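Revised 31st March from Petro Prokopenko's notes. Replaces the January sheet, which claimed the Jesarier board "sets up in seconds." It doesn't, at least not the first time.

## 4. Laying out the board and pegs

The Rokham catalog says any level surface will do. I'd want to see that tested on something other than a showroom table. Ours rocked until we checked the underside for foam crumbs.

1. Brush off the underside of the board.
2. Set the board on a flat, dark, matte surface with a long side toward you. Leave 300 mm clear at the back for pieces not yet in use.
3. Press on each corner. If one dips, start again from step 1.
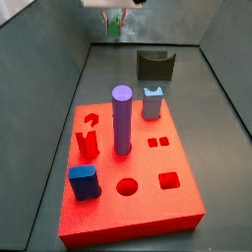
4. Seat the purple cylinder first. It is the tallest piece and the easiest to knock over while you work on the others.
5. Push straight down. Twisting is supposed to "help the fit," according to the leaflet. All I have seen it do is chew up the rim of the hole.
6. Place the light blue-gray notched peg toward the back right.

**Note:** The red peg is nearly the same color as the foam. Ullby calls this "an added level of challenge." I call it a good way to lose a peg. Run your hand over the left side of the board before you decide one is missing.

## 5. Checking the surface

Wipe the surface with a barely damp cloth and let it dry before the board goes down. Pale dusty patches come back quickly on dark gray, whatever the label on the cleaner promises.

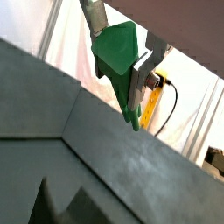
*Fig. 5. Gray surface with light scuffs and dusty patches; green faceted part overhead.*

Light scuffs can stay. Don't buy the polish that Tymoshchuk sells for this. Ihor Bilyk tried it on one half of a table, and after 165 sessions I couldn't tell you which half.

## 6. Before you start sorting

1. Look at every peg from the side. A peg that leans may be standing on top of the foam and not in a hole at all, and from overhead the two are easy to mix up.
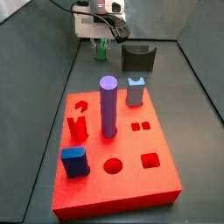
2. Lift any leaning peg and decide whether it belongs in a hole now or is waiting its turn. Either is fine, as long as you know which.
3. Leave the question-mark hole and the 2 small square holes open until the round shapes have been tried.
4. Keep unused blocks behind the board, off the foam.

**Caution:** Never force a peg. The foam is said to "recover fully overnight." Petro left a dented piece alone for 152 hours and the dent was still there.

If a peg feels tight, check the shape against the hole again before blaming the board. I say that as someone who blamed the board.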